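Summer research placements > Applying > Optics and photonics

Can I apply for a summer lab placement if my degree isn't physics?

Posted by Amirul Sumampouw, 29 December 2018

I'm in the second year of a chemistry degree and would like to spend next summer in an optics lab. The one I'm looking at is the Mangubat scheme, which runs for ten weeks and takes students from other universities. The page says it is open to "students in physics, engineering and related subjects" and doesn't say what counts as related.

I have done one optics module, which was mostly lenses and a bit of diffraction, and a lab course where we used a spectrometer. I haven't aligned a laser or written any serious code. My marks are fine but not outstanding. The form wants a 400 word statement, two referees and a ranked list of three projects. I only really understand one of the projects (fluorescence imaging in thin samples) and I'm not sure whether to put that first and make up the rest, or leave the other two blank.

I also don't know if I should email the supervisor before applying. A friend on my course says it's expected, and my tutor says to leave them alone.
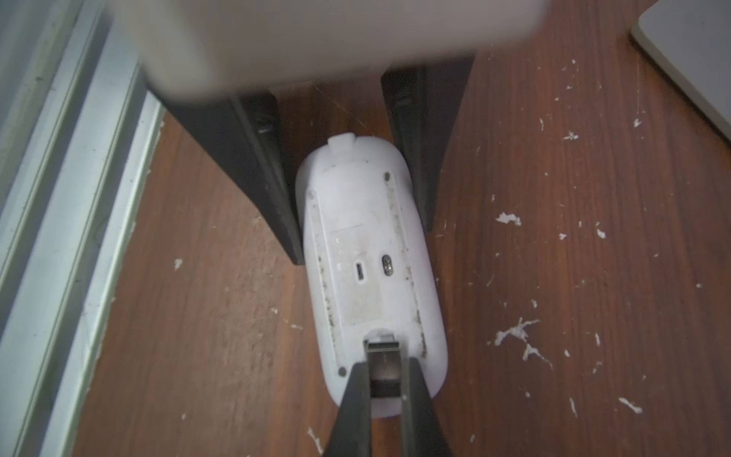
Does the ten weeks include the poster session at the end?

The poster session is held on the last two days of week ten, so you don't need to stay on for it. Your room is paid for until the morning after.

Vibeke Hafstein

Chemistry counts. I was on the selection panel for a similar scheme for three years and we took chemists, a couple of biologists and one person doing geology. In the last year I did it we had 223 applications for 34 places, and the degree title was not what decided it. We read the statement first, then the references, then the marks.

For the statement, spend most of the words on one piece of work you have done and what you did when it went wrong. The spectrometer course would do. Say what you measured, what the reading should have been, what you got, and how you found the fault. A lot of people use the first half of the page to say they have been fascinated by light since childhood, and it tells the reader very little. Keep the last few lines for why you chose your first project.
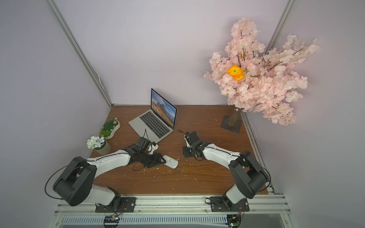

Fill in all three project choices. A blank is read as "will not go anywhere else", and supervisors with a free place can't pick you up in the second round. You don't have to understand the other two fully. Look up one recent paper from each group, read the introduction and the figures, and choose the two you could stand to work on for a summer. If the form has a box for comments, write one line on each.

On emailing the supervisor, a short message is fine. Four or five sentences, with a proper question about the project in it. Don't attach your CV unless they ask. If you hear nothing back, apply anyway, as plenty of them don't answer email in December and it won't be held against you.

Ask your referees now. Late references sank more applications than weak ones did. One of them should be someone who has seen you in a lab, even if that is a demonstrator and the other is your tutor.

Jhun Cabrera

i did this one two summers ago (mechanical engineering). you'll be ok. my marks were in the high 60s and one module was a 70, so don't worry about that part. they teach you the laser safety stuff in the first week and you can't touch anything until you've passed the test anyway.

bring shoes with closed toes

Lempi Miettinen

I agree with most of what Vibeke says, but check the rule about year of study. Some schemes only take people who will still be undergraduates the autumn after the placement. In your second year you should be all right, unless you are on a course that finishes early.

As for code, a weekend on the basics of Python will cover you for an imaging project. You want to be able to load a file, plot it and fit a line to it. My group had a student who had never programmed before, and by week four she was doing all her own plots. The alignment takes longer to learn, and you can only learn it at the bench. Expect to spend the first fortnight getting a beam through two pinholes and having it drift by the next morning.

One more thing about money. The stipend is paid at the end of each month, so you will need enough to live on for the first four weeks. Ask the office if they can advance part of it. Ours did when people asked, though it wasn't mentioned anywhere on the form.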